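A maple top for the blue table

Jan 21, 2023

The perforated table has been in the back room at Villanueva long enough that I stopped noticing its main defect: small things do not sit properly on it. A block placed over a row of holes is fine until it is nudged, and then an edge catches. Paper is worse. The table is good for bolting things down and poor for almost everything else.

The fix was a loose wooden top. I ordered planed maple from Valtwood, glued it up over two evenings, and have now used it for long enough to write down the details.

The glue-up was ordinary. Edges jointed by hand plane, a thin film of glue on both faces, 30 minutes in the clamps before scraping the squeeze-out, then left overnight. I did not match the planks for color. One is slightly paler than its neighbor and the line between them shows across the full width. The near plank has wavy grain in the middle, like contour lines on a map, and there is a small tan knot mark toward the left. I considered turning that plank over and left it, as the other face had tear-out.

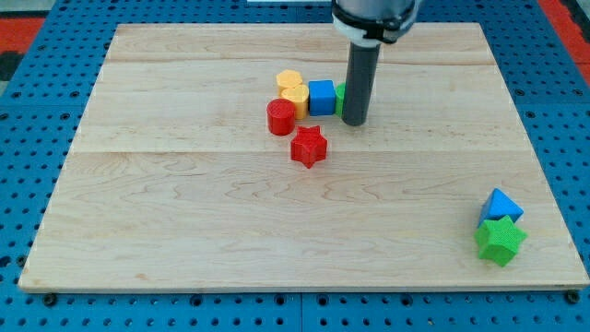

Finish

Film finishes were ruled out early. Varnish on a surface that gets plastic pushed across it will scratch, and the scratches show white. I used Ekora hard oil, two thin coats, wiped off after ten minutes, with a light rub with a gray pad between them. The second coat raised almost no grain. The color shift on maple is small, toward cream.

The finished board weighs 1,903 grams on the kitchen scale. Before oiling I did not weigh it, so I cannot say how much of that is finish. It is heavy enough to stay put in normal use and light enough to lift off with one hand when I need the holes.

I checked for flatness with a steel rule on edge, along both diagonals and across the seam. There was a hollow near the left end that let a sheet of paper through. I took it down with a card scraper and checked again after a week, with the heating on. No change so far. February is normally the driest month in that room, so the real check is still to come.

The blocks

The small shape blocks are Bratach. They are plastic, in red, yellow, blue and green, and I wanted them for a practical reason: flat-sided pieces show up an uneven surface quickly. A cube on a high spot rocks. A cylinder standing on end is more sensitive still, as the base is small compared with the height.

What I look for is whether a piece stays where it was put, and whether two pieces pushed together meet along the whole side. On the bare table the second test was useless, because the pieces rode up on the hole edges.

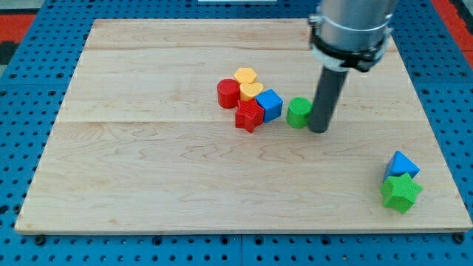 Locating the board is the part I have not finished. It lies loose, with no dowels or brackets, and I take it off often enough that I want it to return to the same place. At present I do this by eye. The two black bolt heads in the table, one near each front corner of the board, are the reference: I set the front edge parallel to them and then even up the blue left showing on either side. This is repeatable to within some 50 mm if I am careless and much better if I take the time. The seam, about a third of the way down from the far edge, gives a second line to sight along.

A better method would be two short pegs underneath, sized to drop into the table holes. I have cut a test pair from scrap. They fit, but they have to be pulled out with pliers, and I do not want to glue anything to the underside until that is sorted.

Maintenance

One wipe of oil when the surface starts to look dull. For marks from the colored plastic, a white eraser has been enough. Avoid water on the end grain. If the knot lifts I will fill it with thin superglue and scrape it level.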